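Drismont Robotics Club: Sofa Tidy Project, Report by Taras Kravchuk
Oct 26, 2019

Our project this term was to get a robot arm to tidy a sofa. It sounds like an easy job and it isn't! A table is flat and hard, so the arm always knows where the top of it is. A sofa seat slopes, gives way when you press it, and has gaps where small things love to hide.

We called our program Clumonex (it was the only name all of us could agree on). It looks through the little camera on the wrist, picks out anything that isn't sofa, and then moves the fingers in slowly from above. Getting it to learn what plain sofa looks like took us most of October. Brushed fabric is full of light and dark patches, and the early version wanted to pick up every one of them.

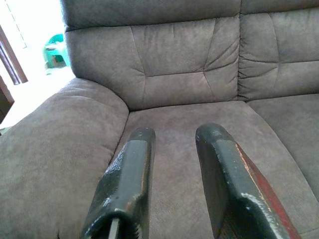
We fixed most of this by collecting far more pictures of the seat with nothing on it. We started with 900, which was nowhere near enough, and ended up with 3507. I sorted a huge pile of them myself and I can now spot a seam in my sleep. After that the false grabs dropped a lot, though the line where the seat meets the backrest still caused trouble — the shadow there looks very much like a dark sock.

The other big job was height. If the fingers stop too high they close on air, and if they go too low they push into the cushion and the motors complain. We added a rule that lets the arm press down up to 7 mm before it backs off and tries again. Soft toys and socks work brilliantly with this. Pens and coins are still hopeless.

We showed it at the Vonard open evening and it cleared 2 socks and a toy rabbit in one go, with the whole room cheering. Next we want to try the gap beside the armrest, and Thongsuk has already started on a slower approach path for it.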